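Section 4. Comparing two grippers on the same counter

Run this test after both arms have passed the homing check in Section 3. It compares the Onix parallel gripper with the Tahiri jointed gripper under one Zotitz controller. Allow up to 24 minutes for each gripper.

1. Mount the gripper and tighten the four wrist screws in a cross pattern.

2. Plug in the gripper cable. The status line on the controller should read READY.

3. Open the Foltside panel and select Compare, then New Run.

4. Set the approach speed to 200 mm per second. Use the same speed for both grippers.

5. Jog the arm over the work surface and save the position as HOVER.

CAUTION: Keep hands out of the work area while the arm is enabled. Press Hold before you move anything on the counter.

6. Load the pick list. It has 16 picks, starting with soft items and ending with smooth ones.

7. Press Start. If a pick fails, let the run continue. The panel logs the miss and goes on to the next item.

8. Save the log, change the gripper and repeat from step 1.

Note: Do not change the camera exposure between runs. The two logs can't be compared if you do.

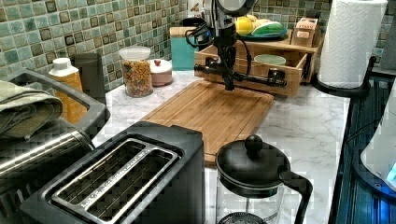
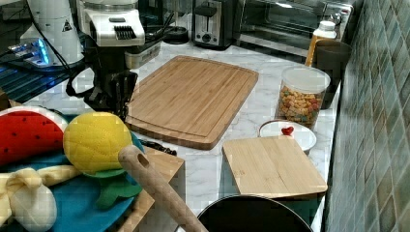
HOVER must be saved again each time the gripper is changed, as the fingers differ in length. Lower the arm in small steps and stop while there is still a clear gap under the fingertips. A large cutting board with a juice groove makes a good reference surface, and it can lie at an angle to the counter as long as it stays put for both runs. Check the cables at the side of the arm before you enable it. Loops that hang out can catch on tall items, so move jars and bottles back if the arm will pass near them. If the controller shows error 13, the wrist has reached its limit. Press Hold, jog the arm up and save HOVER again.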